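Counter and Cooktop: Consolidating Dry Goods in the Clana Kitchen

Gallery set compiled by Jyoti Rathore. Text checked by Gaétan Bouchard.

The Clana kitchen is shared by the residents of one floor and has one cooktop, one run of granite counter and a set of light wood cabinets above and below. Shelf space is assigned by person. Counter space is not assigned, and items left on it belong to the common stock until someone labels them. The procedure for clearing the counter is called consolidation. All unlabeled goods go into a single open carton, are sorted from the carton, and are returned to the cabinets or discarded.

The pictures cover the stove end of the counter and the grocery end. Captions give the item class and the handling rule that applies. Rules are quoted from the kitchen sheet, revision dated 2026-02-13, which replaces the August sheet. Readers who still have the August sheet taped inside a cabinet door should remove it. The two differ on bagged goods and on the minimum distance between cardboard and a burner.

Terms used on this page: a carton is any corrugated box used for holding other items. A package is the maker's original packing. A bag is any flexible plastic container, with or without a closure. A rigid container is a clear tub or jar with a fixed shape.

1. Cooktop and carton

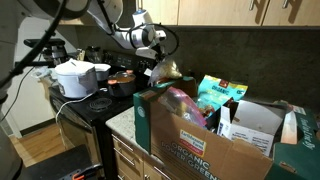 Stove end of the counter. Rice cooker and covered pots at left; open carton on the granite at right.

The cooktop is electric, with coil burners. It is also the only surface near the outlet that accepts the rice cooker, so in practice the cooker lives there. The sheet permits this under two conditions: every knob is in the off position, and the cord is moved away from any coil before a burner is switched on. Cords that hang over the front edge should be gathered to the back. Devendra Sachdeva has asked for a short shelf beside the stove so that the cooker can be moved off permanently. The request is open.

Lidded pots may stay on the stove between meals on the same day. Glass lids are preferred to solid ones for shared cooking, as the contents can be identified without opening the pot. Coffee carafes are to be emptied and rinsed, then stood at the back.

Bags with no label are opened over the carton or over a tray. Pale dry contents (flour, rice, oats, cut noodles) look alike through plastic under cabinet shadow, and the bag should be carried to the window for identification. Once identified, write the name on tape and put the tape on the bag before it is set down.

2. The carton and its contents 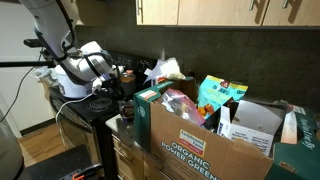 Open carton on the counter beside the rice cooker.

Produce cartons are used for consolidation for practical reasons. They are wide and have flaps that fold outward. The one used in this session is printed ORGANIC POWER GREENS and carries the Earthbound Farm Organic mark. The printing has no bearing on what is stored in it. A carton of this type should be checked for damp at the bottom seam before use and replaced if the board gives under thumb pressure.

Loading order according to the sheet:

Heavy and rigid packages at the bottom, flat side down.
Upright snack bags along one side, printed face outward, so that they can be read from above.
Small cartons with open tops next, opening upward. Loose inserts stay with the carton they came in.
Clear bags last. They should not be wedged under a flap.

Flaps are left open during sorting. A flap that projects toward the stove is folded down or tucked under the carton. The August sheet allowed a hand's width between the carton and the cooktop. The current sheet asks for the carton to be moved to the far end of the counter whenever a burner is in use.

Jars kept at the back of the cooktop are a recurring problem. Spice and sauce jars are convenient there, but heat shortens their life and labels discolor. Jitendra Prajapati proposes moving all jars to the cabinet directly above the counter, lower shelf, where the handle side can be reached from the stove.

3. Grocery end, packages and bags

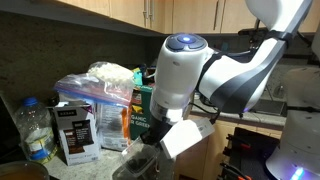 Does an opened package have to be moved into a rigid container?
Only if it cannot be closed again. A package that folds or clips shut can stay in its original packing, with the opening date written on the front.

Water jugs stand at the outer end of the grocery group with the cap on. A jug of this size is heavy enough to tip a shelf bracket and should not go in the upper cabinets. Bar boxes, such as the RXBAR box kept here, are stable enough to serve as a base for light bags. Nothing rigid should be placed on top of a bag.

Zip-top bags are reused for dry goods only. Before a bag goes back into service, run a finger along the closure to check that both tracks engage over the full width. Bags that fail are discarded at once and not returned to the drawer.

Bowls holding liquid are kept away from the front edge of the counter and are cleared before the sort begins. Liquid near corrugated board is the most common cause of a ruined carton in this kitchen, according to the notes kept by Aisyah Lubis.

4. Grocery end, rigid containers

Clear rigid containers take dark, loose dry goods. The contents are visible, but tea, dried herbs and similar goods are hard to tell apart by sight, and a label is required on the lid and on the side. The lid label alone is not accepted, as lids of one size are interchanged during washing.

Grip a container by its sides and keep it level. Set it down at the back of the counter, against the stone, and confirm that the lid is seated before releasing it. Containers are filled to one finger below the rim.

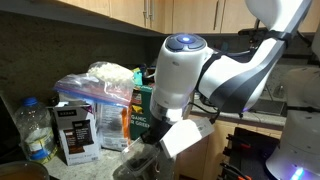

5. Return to cabinets

The upper cabinets are filled from the left. Packages go behind the first door, rigid containers behind the paired doors in the middle, and empty bags and spare lids behind the right-hand door. Wipe the granite with a damp cloth and dry it before the water jug is put back. Flatten the carton if it will not be used again the same week.

Corrections to the captions go to Jyoti Rathore.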